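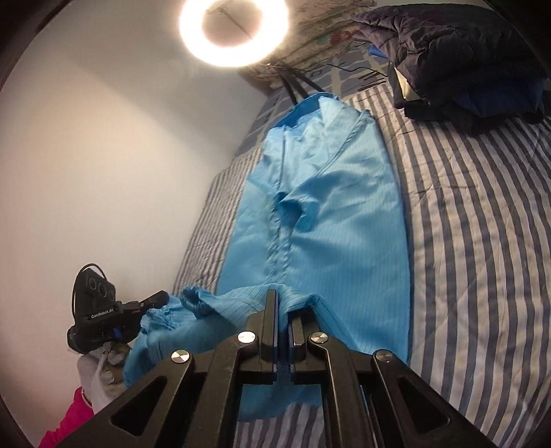
Surely you just roll it up and shove it in the bag, wrote one reader of the Meltwood newsletter after I mentioned last time that I fold my work overalls on the bed. Well, you can, and for years I did! Then I'd arrive for the early shift at Travov, shake the thing out and spend ten minutes looking for the second sleeve while everybody else was already through the door.

So, by popular demand (three messages, which is popular for this column), a bit about folding a one-piece.

The trouble with the light blue pinstriped sort is the cloth. It's thin and a bit shiny and it slides about, and the minute you've got one side flat the other has wandered off. A table is hopeless unless you've got a very long one. The ironing board is worse. I use the bed, neck end up by the pillow, and let it run straight down the middle. If your sheet has stripes like mine then so much the better, you can line the suit up with them and see at once if it's going skew.

Do the zip up first, all the way. I leave mine open when I'm in a hurry and always regret it, as the front gapes and you end up folding a sort of tent. After that I smooth down from the neck, chasing the creases towards the bottom. The seam down the middle is handy for this, you just keep it in the middle and most of the rest follows. Sleeves next. They do love to bunch up in a heap beside the body, so take hold of the very end of each one, give it a proper pull and lay it across the chest. One leg goes on top of the other, then fold up in thirds from the feet. If you're tall you may want quarters – I'm not, so I can't help you there. 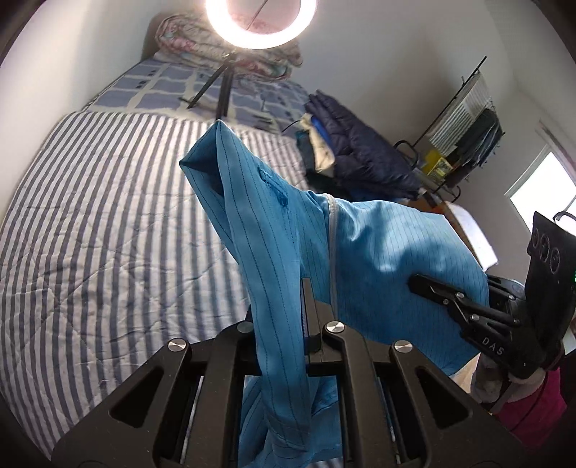 Blue pinstripe with the zip showing.

A couple of you also asked about washing. Mine go in at 30 with nothing else in the drum, no softener, and they come out on a hanger by the back door. Do check your own label though, and if your suits belong to work then ask them before you put anything through at home. Pillai, the laundry on the corner, will take them in bundles and give them back folded, rather beautifully I have to say, and if I had the money I'd let them do mine every week. They couldn't tell me their method. Or wouldn't!

For storage I've got a lidded box from Nilta, the 54 litre one, which slides under the bed and takes up to 27 suits if you believe the bloke on the till. I've only got four so I'll never find out. The winter blankets have the other half.

One more thing that came up: somebody wanted to know if you should fold with the collar tucked in or sticking out. I have it out, so there's a bit of darker blue lining at the top and I can find the neck in the half light at five in the morning. My sister-in-law tucks hers in and thinks I'm a savage.

Next month I'm doing fitted sheets, so if you've got a way that works, please send it in before I have to show you mine. Drawings welcome, the usual address.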